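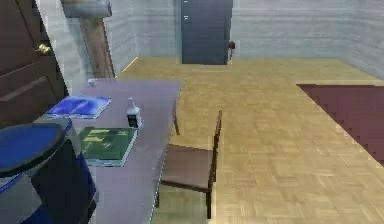 Brown door, brass knob, gray walls.

Ticket 2719: Members can't open the online ballot
Opened 2/6/23 by Ju-won Min, county bar association office
Status: Solved, watching

Hi all, me again! I'm writing this up as I go so whoever picks it up next doesn't have to dig through my inbox.

The board election opened at nine this morning and by ten I had 96 emails from lawyers who clicked their ballot link and got "Voter not eligible." All of them are paid up (I checked a bunch by hand in Wadach, our membership database). We have 585 eligible voters on the roll, so this isn't a small thing, and one of the candidates for president-elect has already called me twice.

What I tried first:
- Resent the links to a few people. Same error.
- Had Yeshi Negussie open hers in a different browser, then on her phone. Same error, both times.
- Logged out of the Cinetti ballot site and back in as admin. It shows the election as open, no warnings anywhere.

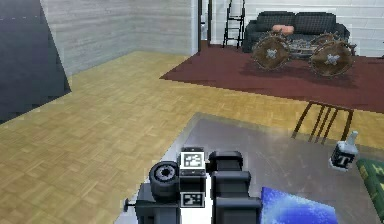
Update 1: reply from Cinetti support

Lurdes Cordeiro over at Cinetti got back to me pretty fast (thank you!!) and asked for the voter file I uploaded. She spotted that a bunch of the bar numbers had lost their leading zero. I'd opened the export in a spreadsheet to fix a typo in somebody's last name and saved it again, and there went the zeros. So anyone admitted long enough ago to have a zero up front got locked out. Of course it was the senior members. Ugh.

Steps that fixed it:
1. Paused the election. Pausing keeps the votes already cast, I asked Lurdes twice.
2. Pulled a fresh export from Wadach and did not open it.
3. Uploaded it with "match on bar number" checked and "replace roll" unchecked.
4. Fixed the typo inside Cinetti.
5. Had Yeshi and Zewditu Lencho test their links. Both got the ballot.
6. Unpaused and sent a note to everybody. 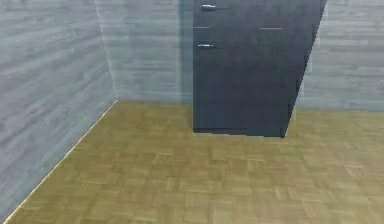

Corner with the tall dark cabinet.

Update 2

Three people still had trouble after lunch. Two were using the old email, and the third hadn't renewed, so that error was right. Inese Stankevičius on the elections panel wants the close pushed back an hour to make up for the pause. I've changed it in Cinetti and she's letting the candidates know.

Leaving this open until the count is certified. Lurdes, could you send me the pause and restart times from your log? Inese needs them for her report.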